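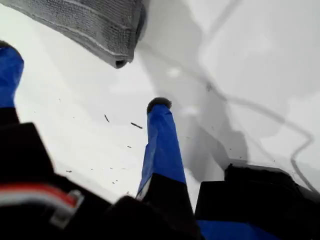 Silviu Marinescu wrote to us after the last issue that he would never pay for rubber fingertips, because he can cut his own from a bicycle tube, and he wanted to know what we think. It is a fair remark, and he is not alone with it. We had three similar letters in September. So this item is a longer answer to him and to everybody who has a two-finger gripper at home or in a small workshop and is looking at the Gorent fingertip kit.

The kit is sold by Dustoren. It comes as a flat box with 13 pairs of tips in different hardness, a small bottle of primer, two hex keys and a printed card in four languages. The price is 184 dollars without shipping. You can also order the service version, where you send in your fingers and they come back with the tips bonded, and this costs more and takes longer. We have tried only the kit, on our own gripper, with fabric as the main task. The dark domed tips on our blue fingers in the photo are the medium ones from the box.

Why fabric? Because most readers who write to this newsletter want to sort, pick or fold something soft. Hard parts are easy, and almost any tip will hold a plastic cube. A knitted piece is a different matter. The loops move against each other, the edge rolls, and when the finger is too slippery you close the gripper on air. With a tip that is too sticky you have the opposite trouble: the fabric does not want to leave, and the robot carries it back to where it started.

Our notes on the three hardness groups:

Soft. These hold a knit very well with low force. They also pick up lint fast, and after a long session they feel dusty to the hand. We wiped them with a damp cloth and let them dry before the next run. On thin cotton they sometimes took two layers when we wanted one.

Medium. The best choice for a beginner, in our opinion. The round top lets the finger slide under a thick hem without pushing the whole piece away. We left the medium pair on the gripper for the biggest part of the test, and in total we made 700 picks with it. At the end we could see some shine on the rubber but no cracks.

Hard. We did not find much use for them with fabric. For boxes and bottles they are fine, and they stay clean the longest.

The mounting is simple but it needs patience. You take off the old tip, clean the finger with alcohol, put a very thin layer of primer, wait, and press the new tip straight down. The card says to wait ten minutes before pressing. We waited less with the first pair, and one tip turned a little to the side under load, so we had to do it again. Please follow the card. Also check your fingers before you order. The sockets in the kit fit a finger with a flat end, and if yours is rounded you need the adapter from Flimasow, which Dustoren does not include and does not mention on the front of the box. I find this not very polite to the customer.

After mounting you should repeat the calibration of your closing distance. The new tips are thicker than the ones we had, and our gripper thought it was holding something when it was holding nothing. It took us one evening to understand this. The setting is usually in the same menu as the force limit -- look there first.

Cables were the other thing we learned about. A tip that grips well on wool grips well on everything, including a thin cable lying over the work surface. Give your wires a fixed path, or tape them down, before you let the arm run without watching it. The same goes for crumbs and small dirt. A soft tip collects them, and then it presses them into the next piece of fabric. We now wipe the surface before each session and the tips in every break.

How does it compare? Gamage sells a pair of silicone pads that push over the finger like a cap. They cost much less and need no primer at all. For a school club, or for someone who changes tips many times in one day, I would take those. They do slip upward when the gripper pulls hard, and with a heavy towel we lost one of them completely and had to look for it in the folds. The bonded tips never moved after the second, correct mounting.

And the bicycle tube? We tested it too, Silviu, with a strip cut from an old tube and held with contact glue. It works. For the first day it held the knit as well as the medium tips. Then the edge of the strip began to lift, and the finger caught on the fabric each time it opened. The flat shape is also a disadvantage when you want to get under a hem. If you enjoy cutting and gluing, and you do not mind to do it again every week, keep your money. If your robot has to work for a longer time without you, the kit is easier to live with.

What I would like to see from Gorent in the next version is smaller packs. Thirteen pairs sounds generous, but a person who folds only knits will use the medium tips and leave the others in the drawer. A box with 4 pairs of one hardness would be enough for most of us. I have asked Dustoren if they plan this and received a friendly answer without a yes or a no in it.

Subscribers can borrow our box for a short test, with the soft and hard tips still complete -- only the primer is half used. Write to the usual address and tell us which gripper you have, the width of the finger end in millimeters, and what material you want to pick up. The requests go in the order they arrive.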